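Inton Tower Workstation – Set-up and Service Guide
Stesolness Ltd
Issue 2, 22/03/2021

Section 8: Opening the case, checking the cables and replacing the hard drive

8.1 Before you start

This section applies to the full-size Inton tower. Owners of the smaller Coso case should use the separate leaflet, as the drive cage in that model is fixed and the side panel opens the other way.

You will need:
a cross-head screwdriver
a shallow dish for screws
a soft cloth or mat larger than the side panel
the replacement drive, still in its bag

Allow an hour if you have not opened the case before. Back up your files first. The procedure does not erase the old drive, but a drive that is already failing may not start again after it has been moved.

CAUTION: Switch off at the wall and pull out the mains lead before removing any panel. The power supply is a sealed unit. Do not open it under any circumstances.

CAUTION: Static electricity can damage the board and the drive. Touch bare metal on the case before you reach inside, and again each time you come back to the work.

8.2 Opening the case

1. Shut down the computer and wait for the fans to stop.
2. Unplug the mains lead, then the monitor, keyboard, network and any other leads. Label them if two look alike.
3. Press the power button once and hold it in for eight seconds.
4. Lay the case on its side on the cloth, with the removable panel facing up.
5. Undo the two thumbscrews at the rear edge. Put them in the dish.
6. Slide the panel towards the rear and lift it clear.

NOTE: If the panel sticks, check that both thumbscrews are fully out. Do not lever it with the screwdriver – the lip bends easily and will not close flush afterwards.

8.3 Finding your way around

Power cables come in bundles with coloured wires, chiefly red, yellow and orange. Data cables for the drives are thin and carry a small flat SATA connector at each end. The colour of a data cable has no technical meaning and varies between batches.

Memory slots are on the motherboard. There is no need to touch the memory modules during this procedure. If one has been knocked, press it straight down until the clips at the ends close over it.

The hard drive sits in the metal drive cage. Note which way its connector edge faces before you take it out.

7. Follow each drive cable from end to end with your finger before unplugging anything. A cable that disappears beneath another should be eased out from under it, never pulled through. 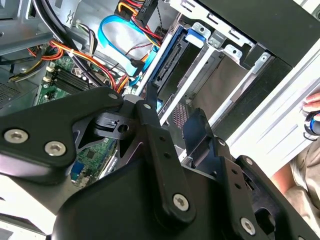

8.4 Removing the old drive

8. Hold the SATA data connector by its plastic body and draw it straight off the drive. Press the metal clip, if fitted, as you pull.
9. Remove the power connector in the same way. It is wider and may be stiff. A small side-to-side movement is allowed; an up-and-down movement is not.
10. Squeeze the tabs on the mounting bracket and slide the drive out of the cage.
11. Ease the bracket off the old drive and keep it for the new one.

CAUTION: Do not touch the contacts on the connector edge of either drive. Do not stand a drive on its end.

8.5 Fitting the new drive

12. Press the bracket on to the new drive so that the pins enter the side holes.
13. Slide the drive into the cage with the connector edge facing as before. It should click.
14. Fit the power connector, then the data connector. Both are L-shaped inside and go on one way only.
15. Move loose cables clear of the fans and check that no connector has been pulled half out elsewhere on the board.
16. Refit the panel and both thumbscrews. Finger-tight is enough.

8.6 First start

Reconnect the leads and switch on. Open the set-up screen and look for the new drive in the storage list. A 1000 GB drive will be shown with a lower figure once the operating system has formatted it. This is normal.

If the drive is not listed, or code 359 appears at start-up, switch off, unplug and repeat steps 14 and 15. If the code returns, try another data socket on the board.

Replacement brackets and data cables can be ordered from Hrynyshyn, parts desk, marked for the attention of Yaryna Panasiuk. Quote the serial number from the rear label.

Text: Ihor Hordiienko. Checked: Evdokia Vrettos.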